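How to record hand-guided and remote demonstrations without fooling yourself

Prudon workshop notes, by Renu Tripathi

You have probably been told that teaching a robot by showing it is easy. Put on the gloves, do the job a few times, press a button, go for lunch. I have been doing this since the first Handness kit arrived and I don't believe it. Showing a robot a task works, some of the time, for some tasks, if the person doing the showing is strict. These are the steps I give new operators. They are duller than the sales video.

Before you start

Write down what "done" means. I mean a sentence a stranger could use to mark your work. "Peg in hole" is no good. "Peg fully down, hand clear of the board, both arms back at rest" will do. If you can't write the sentence, don't record anything yet.

Decide who is going to judge the episodes. It shouldn't be you. Operators are kind to their own work, and I include myself. Hemant Jaiswal marks mine and I mark his, and we have both been annoyed by the results.

Step 1: Choose between guiding by hand and driving remotely

Guiding by hand means you take hold of the arm and move it through the job. It is quick to learn and you feel every bump. The trouble is that your own arms end up in the camera view, and they won't be there when the robot works alone. Use it for finding waypoints and for coarse moves.

Driving remotely means gloves, a leader arm or a headset. The robot's cameras see only what they will see later. You lose nearly all sense of touch, so you will push too hard. Everyone does, for the first week at least. Use this for anything you intend to train on.

People will tell you that you can mix the two freely. I have yet to see it go well. If you must, label the episodes so they can be pulled apart again.

Step 2: Warm up and throw it away

Do the task until you stop being surprised by it. Don't keep these runs. On the Solanki job we kept them, all 238, and spent longer taking them out again than we had spent making them.

Step 3: Drive from the robot's view

Close the door, turn your back on the bench, put a screen up, whatever it takes. If you peek at the real table over the top of your headset, you are using information the robot hasn't got. The recording will look lovely and teach it nothing about how to find the part.

If you can't do the task from the head camera, move the camera or change the task.

Step 4: Go slowly, but don't dither

A pause in the recording is a lesson in pausing. When you stop in mid-air to think, the robot learns that mid-air is a good place to stop. Think before you press record. If you get stuck halfway, finish or scrap the episode.

Keep one habit for each move. If you sometimes pick a part up with the left hand and sometimes with the right, with no reason a camera could spot, expect a robot that reaches with both and gets neither.

Step 5: Move things between runs

Shift the board a little. Turn it. Swap the starting order. Leave the lighting alone in the first batch and change it in the second. Operators hate this step and skip it when they are tired, so Hemant writes the layouts out beforehand and you work down the sheet.

Step 6: Keep some mistakes, on purpose

A slip followed by a clean recovery is worth having. A slip followed by jabbing is not. Mark recoveries as their own group so you can train with and without them and see whether they helped. Sometimes they don't.

Step 7: Test before you collect more

Train on a small batch early. We had 1463 episodes on disk for the Drustby task before anyone ran the policy, and 27 would have shown us the wrist camera was mounted wrong. The usual advice when a policy fails is to gather more data. Ask what the failures look like first. 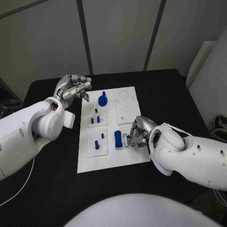 Insertion boards are where I would start a new operator, though I'd be wary of what a good score on one tells you. They are tidy, and real work isn't. With blue parts on a white board the camera has an easy time of it, and a policy that does well there may have learnt little more than "go to the blue". Still, they show up bad driving fast. Watch the right hand at the narrow slot: the fingers are bent down over a small piece, and that is exactly the moment when the operator can't see past the knuckles and starts to guess. Watch the idle hand too. The left one is hanging curled over the board's upper-left corner, pointing at the round part without touching it, and you need to settle beforehand where a waiting hand goes, then put it there in every episode. Log the resting position on the same sheet as the layout.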